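Workbench > Opinion > Robots

The Robot Can Wait. Buy the Cutting Board.

By Morfudd Rowlands
3 min read
111 shares | 37 comments

I have spent $2,421 on a home robot build, and very little of that went to anything you would call a robot. The arm itself came secondhand from a man in Grarwood who seemed relieved to see it go. The rest went to cables, brackets, and replacing the brackets I had bought in the wrong size.

People at the Grirnow shared workshop are kind about it. They come by in the evening, lean on the table, and ask what it's going to do. I used to say "make lunch." By May I was saying "hold a cucumber," and that has turned out to be a more honest department of engineering.

My complaint is with the way we talk about these projects. Every build log I read is about the arm: its joints, its reach, the noise it makes. Ruver, as we named ours after losing a vote to ourselves, has perfectly good joints. It also has no idea what a kitchen is. Somebody has to show it, over and over, with their own two hands, and that part gets one line near the bottom of the page, after the paint color.

I think it should get the first line, and most of the money. Chopping and wiping are skills we stopped noticing when we were nine, and you only find out how much is in them when you try to do them slowly and the same way twice. My friends at Talebi, the repair shop next door, have watched me pick up a spoon for an entire coffee break.

So my advice to anyone starting at home is to put off the arm and set up the table first. Get a decent light and a chair you can stand to sit in. Then load up your hands and see how long you last. Black gloves, a VR controller on each one, a little box strapped to the left forearm with its cable trailing away, another module on the right wrist with a QR code on it: all that, reaching over a teal-green cutting board that costs less than lunch. If you still want a robot after a month of this, you probably deserve one.

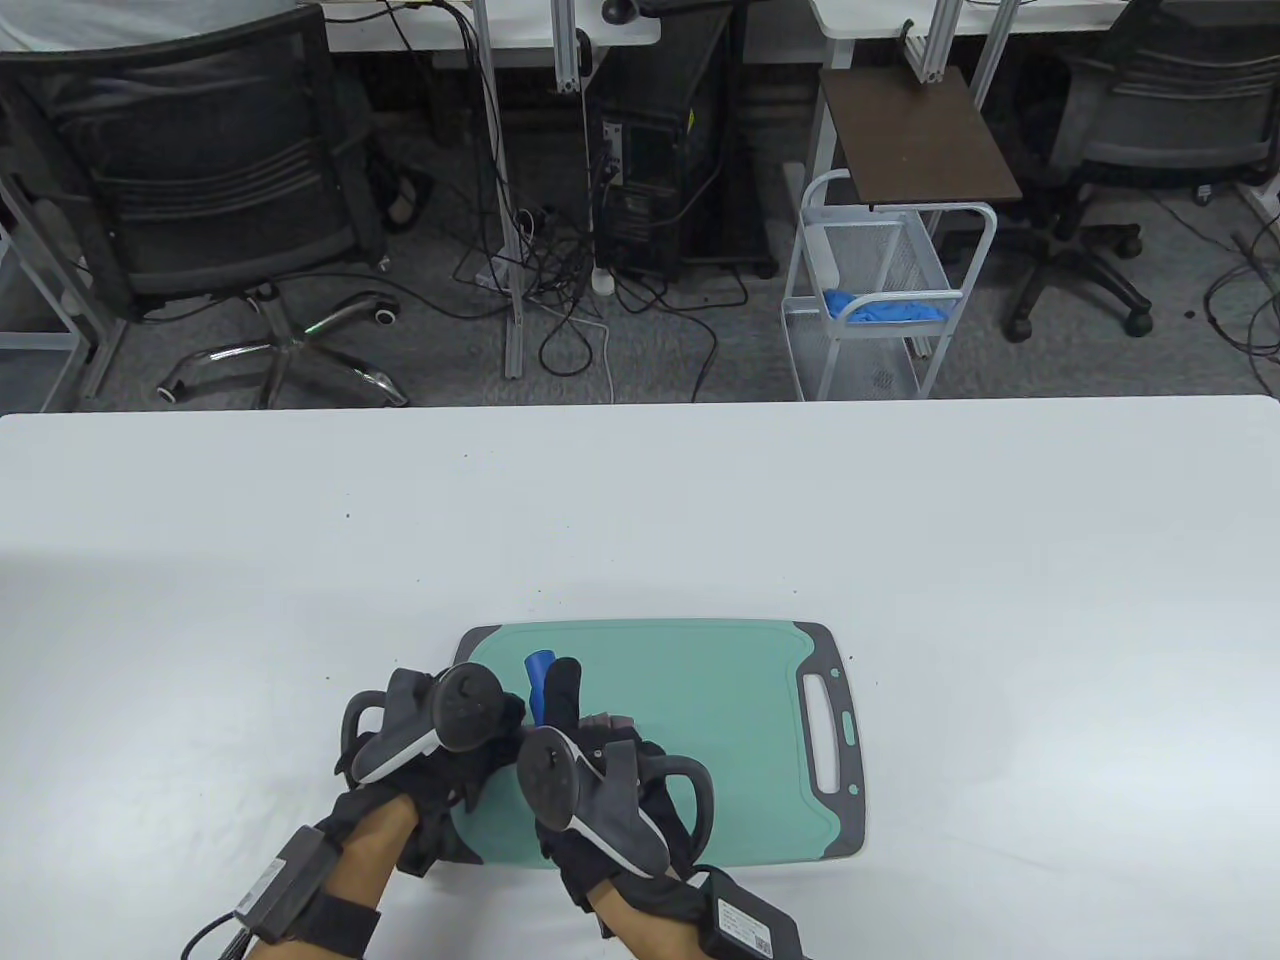
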